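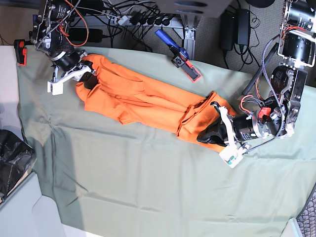 An orange garment on a green tablecloth.

Why clothes should come with fewer care symbols and more words

By Lejla Dumitrescu
May 12, 2019

I read care labels for a living for 5 years. I worked in the returns office at Hegarty, a mail-order clothing firm, and my job was to open the boxes and decide whether the customer or the company had ruined the sweater. In most cases it was neither. The label had done it.

Take the little washtub with a line under it. It means a gentler cycle. Two lines mean gentler again. Add a dot inside and you have the water temperature, add more dots and the water gets hotter. A triangle is for bleach. A square with a circle in it is the dryer, but a square with a curved line across the top is a clothesline, and a square with one flat line means lay it flat. I know these because I was paid to know them. My sister, who has done laundry for a family of six since she was 24, knows the iron and the hand.

The usual defense is that symbols work in every language. I understand the appeal. A company selling in a dozen countries does not want to sew a booklet into a T-shirt. But a picture that has to be looked up on a chart is no easier than a foreign word that has to be looked up in a dictionary. At least people know that a word is a word. Many of the customers who wrote to us thought the triangle was a recycling mark.

In April of my last year I went through the complaint file for washing damage. There were 2,089 letters and emails in it. I pulled out 400 to read properly, and in 147 of those the writer said they had checked the label and followed it. Some of them drew the symbol for us. One woman had drawn the crossed-out circle, which rules out dry cleaning, and explained that she had taken it to mean no spin cycle. She let a wool coat drip over the bathtub for most of a week and then took it to the cleaners to be pressed.

We paid her back for the coat. We did not change the label.

I did suggest a change. My idea was one line of plain text, in the language of the country where the thing was sold, printed above the symbols. "Wash cold, dry flat." "Wash with dark colors." It would have fit on the labels we already had if we dropped the second logo. The answer was that the logo was in the brand agreement.

Other firms have managed. Zalletti prints a full sentence on the inside of the collar, where you see it every time you put the shirt on. Grandell puts its washing advice on a separate tag near the hem, in type large enough for me to read without my glasses. Their clothes cost no more than ours did. I own a Grandell cardigan that I have washed for years exactly as it tells me to, and it still fits.

There is a second problem, which is that the labels are too careful. A maker who writes "dry clean only" on a plain cotton skirt is protecting itself. If you wash the skirt and it shrinks, that is your fault. If you wash it and it is fine, you learn that labels exaggerate, and you stop believing the one in your silk blouse. I would like to see two kinds of advice kept apart: what will damage the garment, and what the maker would prefer. "Will shrink in hot water" is a fact I can use. I would rather have that than three crossed-out shapes.

People will say the answer is a phone app, and there are several. I tried one called Paltus. It reads the label through the camera and tells you what it says, and it was right most of the time. But my laundry is in the basement, where there is no signal, and I don't think a pair of pants should need a translator.

I still cut the scratchy labels out, like everyone does. Before I do, I write the instructions on a piece of masking tape and stick it inside the closet door, next to a word or two about the garment. Gray skirt, cold, hang. Blue sweater, by hand, flat. There are a lot of strips of tape on that door now – some of them for clothes I gave away long ago.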